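Flinmont Jilevine gripper kit: long-term review

Posted 11/1/20

My first robot gripper was a toy, my second was a mistake, and the Jilevine is my third. It arrived in September in a box that had plainly been used as a seat by someone in transit, and the contents were fine, which already put it ahead of the mistake.

For anyone who hasn't met it, the Jilevine is Flinmont's two-finger gripper kit for small bench arms. You get the gripper, a mounting plate, a wrist camera on a bracket, a cable for each, a bag of screws and a manual. Mine is bolted to a Warura arm, one of the three makes Flinmont says it will fit. I paid full price and Flinmont doesn't know I exist, apart from the support department, who know it rather well.

Putting it together

The manual says 2 hours. It took me an evening and part of the next morning, most of that spent on page six, where the drawing of the mounting plate has been printed as a mirror image. Once you know this it's a ten-minute job. I did not know this. There is a corrected page on the Flinmont website, filed under "News".

The screws are decent and there are spares. The camera bracket goes on last and has to come off again if you want to get at the cable underneath, so fit the cable first and save yourself some language.

Software

The control program is called Kim. I assume it stands for something, but the manual is not telling. Kim shows you the camera view on the left and a set of sliders on the right, and you can record a series of moves and have the arm play them back. It's pleasant to use and crashes less than I'd feared. It does have a habit of asking whether you're sure. Open the fingers: are you sure? Close the fingers: are you sure? You can turn this off in the settings, and it asks.

Recording works well. I set up a little sorting routine with wooden blocks and left it to run 100 times while I got on with other things. It dropped 6. Two of those were the same block, which has a chewed corner, and I'm inclined to blame the dog. With playing cards it was hopeless, and with a teaspoon it managed nicely as long as the spoon was lying the way it had been when I recorded the move. Turn the spoon round and the Jilevine closes on thin air with great confidence.

Grip

The strength setting goes from 1 to 5. One will hold a ping-pong ball. Three is right for nearly everything. Five is for people who never liked that mug anyway. I'd have welcomed something between three and four, where the jump is a big one, and the support department tells me this is "being looked at", as I'm sure it is.

The fingers come together neatly at the tips and haven't gone out of line so far. They're slow to open, though. You get used to it, much as you get used to a lift.

The camera

Now for the grumble. The brochure makes a lot of the wrist camera, and in a bright room with the arm standing still it deserves it. You can see exactly where the tips are going, and lining up on a small object becomes easy. Then the light drops, or the arm gets a move on, and you're left with this sort of thing.

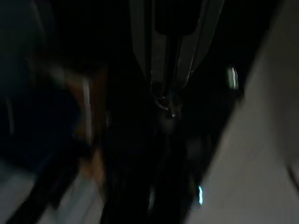 Wrist camera view in poor light. The fingertips come out fairly clear, everything behind them a good deal less so.

The fingers are the sharpest thing in it, so I can always tell whether I have a gripper. What it's reaching for is another matter. The brown shape on the left could be cardboard or wood, and I wouldn't put money on either. The small lights show up well enough, for what that's worth.

Kim has a brightness slider for this. It turns the black parts grey. A desk lamp does far more good, and so does dropping the arm to half speed for the last stretch before a pick. I now do both as a matter of course, and the recorded moves are better for it.

Noise

A low whirr with a click at the end of each close. My other half, in the next room, describes it as a stapler with ambitions.

Worth it?

For steady, repeated jobs in a well-lit spot, yes. The gripper itself is good, well made and easy to live with once page six is behind you. If you want it mainly for the camera, or plan to work in a dim garage at speed, wait and see whether Flinmont brings out a better one. I'm keeping mine, and I've bought it a lamp.

Four stars for the gripper, two for the camera, and one for the drawing on page six.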